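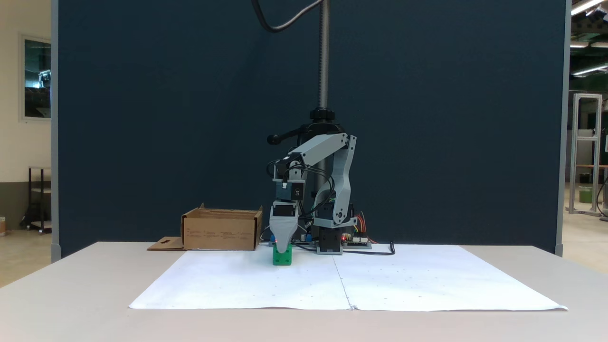
A small robotic arm on its clamp mount, gripper pointed at the tabletop.

Snædís Fogh had been promised that the new meters would change people, and she had heard that before. She had heard it about the posters in January, and about the stickers before the posters.

"You plug it in between the wall and the copier," said Tsegereda Abera, holding one up. "Then everybody on the floor sees what they're using."

"And then what?"

"Then they use less."

Snædís looked at the floor in question, the second of the Bergmann building at Clarkow College. Two radiators were on. The windows above them were open. A fan somebody had brought from home was pushing the warm air toward the door.

"How many of these did we buy?"

"Two hundred. Fideck gave us a price."

"I'll bet they did."

They went room by room until past six. In the language lab a student watched Tsegereda crawl under a desk and asked if the internet would still work. In the staff kitchen the meter on the urn read 194, and a man from Accounts read it out loud, said "Huh," and filled the urn to the top.

"That was awareness," said Tsegereda. "You saw that."

"I saw him make tea."

At the end of the corridor Snædís stopped by the thermostat. The cover had been off for as long as she had worked there, and the dial was held at its highest mark with a folded bus ticket. She pulled the ticket out. The dial slid back on its own – a long, slow slide – and the radiators began to tick.

"You can't put that in the report," said Tsegereda.

"Why not?"

"It cost nothing."

Snædís put the ticket in her pocket and went to close the windows.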